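Quintanilla Community Screening Project
Progress report to the Lekel Health Fund
Monday, June 8, 2026

We are delighted with how May went! The walk-in blood pressure and blood sugar checks are now running at both sites, Clindby and Ilurley, and we saw 349 people over the month. Many told us they had not had a check of any kind in years, and a good number brought a parent or a neighbor along on a second visit.

Evening hours made the biggest difference. The Ilurley site stays open until 7:30 pm twice a week, and those sessions fill up quickly with people coming straight from work. We held 9 evening sessions in May and would love to keep that pace through the summer.

Visitors whose readings were high left with a printed record and a same-week appointment at the partner clinic. Follow-up calls are going well, though we still lose touch with people whose phone numbers change. The new intake card asks for a second contact, and so far people have been happy to fill it in.

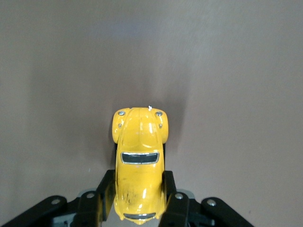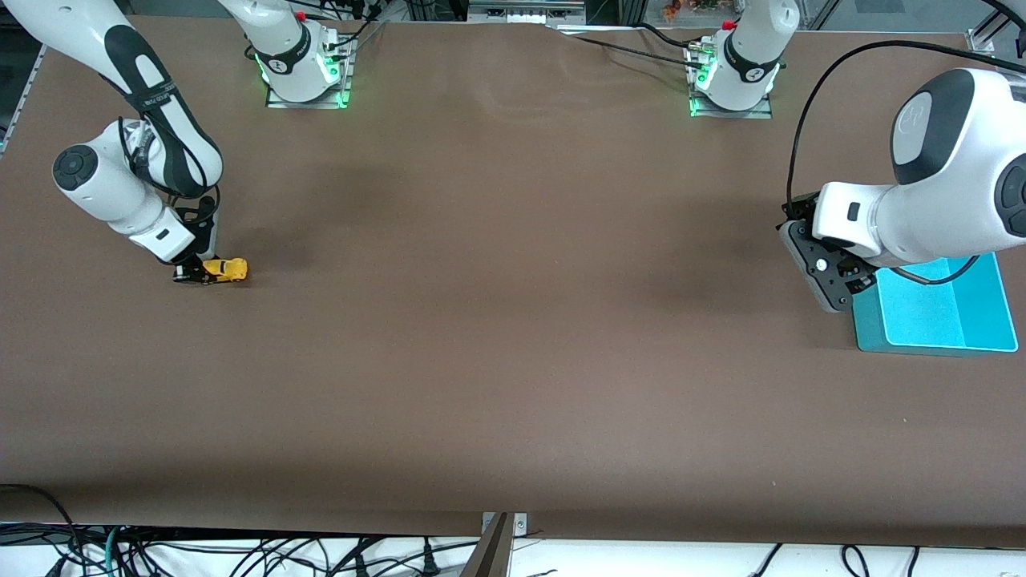
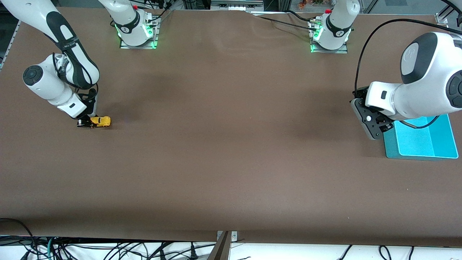
Small yellow toy car held in a black two-fingered gripper

Spending for the month came to $2,998, nearly all of it on test strips, cuffs in larger sizes and printing. The larger cuffs were overdue, and the nurses are thrilled to have them. Strips cost a little more than we had planned, so we have moved part of the signage money to cover them. The total budget has not changed.

Still to do:
Finish translating the cholesterol leaflet
Replace the scale at Clindby
Train three more greeters for the evening sessions

We would also like to try a Saturday morning session at Clindby. The room is available and the nurses are keen – we would only need your approval to use the remaining staff hours for it. A draft schedule will come with the next report, together with the follow-up figures for May.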